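Home | Jobs | Notice board | Post an ad | Log in

Cell tech wanted, evenings, one picking cell (start July)

Posted by Marietjie Sibiya, Nilska

Need someone to take over the care of one bin picking cell. One arm, one gripper, one bin, a rack of controls. Our last tech Dumisani Visser moved across to the Brillow line and the cell has been getting whatever time the rest of us can spare. Not enough. Faults are piling up and the log has holes in it.

15 hours a week, four evenings, you pick which ones as long as Thursday is in there. Thursday is when the changeover gets done. Paid hourly, rate depends on what you've worked on before, ask me. Six months to begin with, likely longer.

What the job is

Keeping the arm running. Mostly cables and hoses, if I'm being straight with you. The dress pack goes over the forearm and around the wrist and it takes a beating every time the wrist rolls. You check it at start of shift, you retie it when it creeps, you swap the hose when it's chafed. We swapped two last quarter and both times should have caught it sooner.

Gripper: fingers off, clean, check the linkage for play, fingers back on, torque, run the test picks. 43 picks in the test routine, takes a bit over half an hour. If it drops more than two you stop and find out why. Don't just re-run it till it passes, we've had that.

Bin: it gets moved, bumped, clamped back down. Every time it moves the bin corners have to be taught again. The routine is written up, Zanele Visser wrote it and it's good, follow it in order. Skipping the last corner is how we put a fingertip into the wall.

Also
- backups of the controller before ANY change, named with the date and your initials
- checking connectors at the wrist, hand tight then the quarter turn
- restocking and mixing the bin contents from the item shelf (155 items on the list, all sorts, toys, hardware, packaging)
- writing it down. Short is fine. "Retied hose at A5, ok" is fine. Blank is not fine 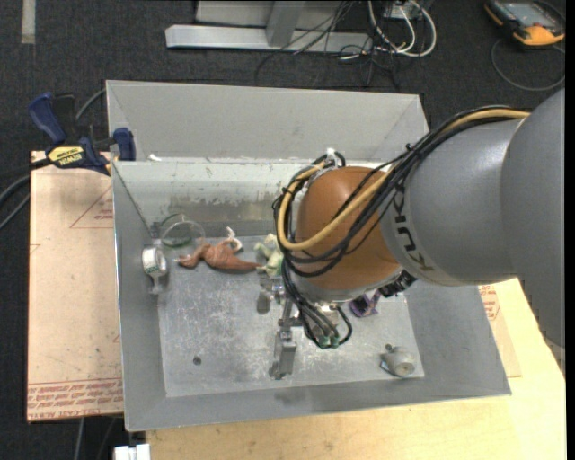
What you need

- hands-on time with an industrial arm. KUKA is best as that's what we have, but if you've looked after another make for a year or two get in touch anyway
- can jog in tool and base coordinates without having to think about it
- can read a wiring diagram and crimp a connector that stays crimped
- lockout training, current. If it's lapsed we'll pay for the refresher
- OK on your knees on the floor for a while, a lot of the cabling is down there
- not bothered by working next to one other person and a radio

No degree needed. Programming is nice to have, Babita Chaturvedi does the picking software and she does not want it touched, but you'll need to be able to tell her what the arm was doing when it stopped.

How to apply

Email to the jobs address, subject line "cell tech". Half a page on the last machine you looked after and one thing that went wrong with it. CV if you have one handy, no cover letter. I'll call people back in the late afternoon, usualy after 4. If you get through the call you come in for a paid trial evening, you'll do a hose swap and a corner teach with Zanele there.

We had 17 replies last time and I got to all of them but it took a while so please dont chase in the first week.

Filed under: Maintenance & Repair / Part time / Evenings

Comments (4)

Aranka Balogh
Is there any chance of this being two people sharing? I could do two evenings incl. Thursday, I have a friend from Mtshali who could do the others. Both of us did arm maintenance there.

Marietjie Sibiya
@Aranka maybe, put both names in one email and I'll ask. Handover would have to be really tidy.

weldshop_dan
do you supply tools or bring your own

Marietjie Sibiya
Tools are here. Torque wrench stays here, please, the last one went walking.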